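Nellamwood gets a packing robot, by the month
18/01/2021

Flomex has opened bookings for Bruvura, a two-armed humanoid that hire shops and studios can rent to tidy away their kit. It comes with a fitter for the first morning and a manual of 164 pages, which the firm describes as a quick start guide.

The first customer is Fukuda, the camera hire counter in Nellamwood, which has signed up for a trial running until July. Staff there say returns are the dull end of the job: stands, tripods and lamps come back in heaps and someone has to sort them before the next booking. Bruvura is meant to take on the handling, one item at a time, at a table of its own.

Flomex promises two working hands and a training period of two weeks. It makes no promises about speed, and the brochure uses the word "unhurried" twice.
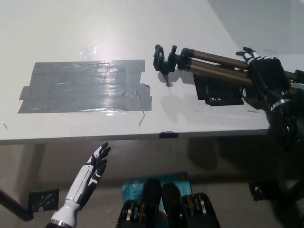
The monthly fee covers repairs but leaves out delivery, insurance and replacement fingertips, which are sold in pairs. Customers can cancel after the second month – provided they pack the robot up themselves. Flomex says it is looking into that.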